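Keeping Plastic Kitchen Stuff Alive

I own more plastic kitchenware than I'd admit to my mother-in-law, and most of it is older than the dog. A few habits keep it out of the trash.

Greasy film

Dish soap alone just moves the grease around. Make a paste of baking soda and a little water, rub it on with a soft cloth, leave it 5 minutes, rinse. Skip the green scrubby pad – it leaves scratches, and the scratches hold on to tomato sauce until you retire.

Clogged colander holes

An old toothbrush, from the outside in. Do it right after draining the pasta. Dried starch sets like grout, and I have chipped at it with a toothpick on a January evening while dinner went on without me.

A white tabletop shows up every drip, so wipe it before you set anything out to dry.
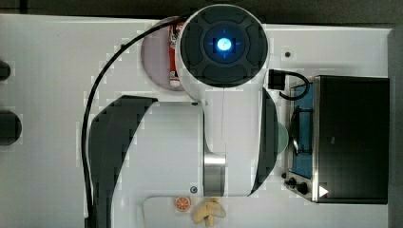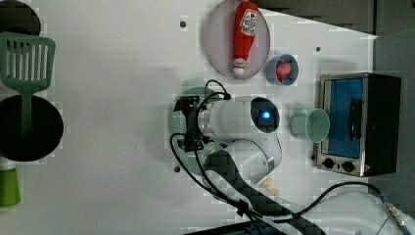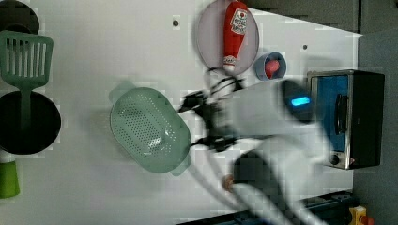 Orange stains

Put the piece on a sunny windowsill for an afternoon. Lemon juice helps. My neighbor Ermira Hodžić swears by denture tablets, and her containers do look better than mine, which I try not to take personally.

Smelly lids

Crumple a sheet of newspaper inside, snap the lid on, leave overnight. Onion may need two nights. Fish may need a new container.

Stacking

Store lids upright in a dish rack, biggest at the back. Any lid without a bottom by spring goes – no appeals.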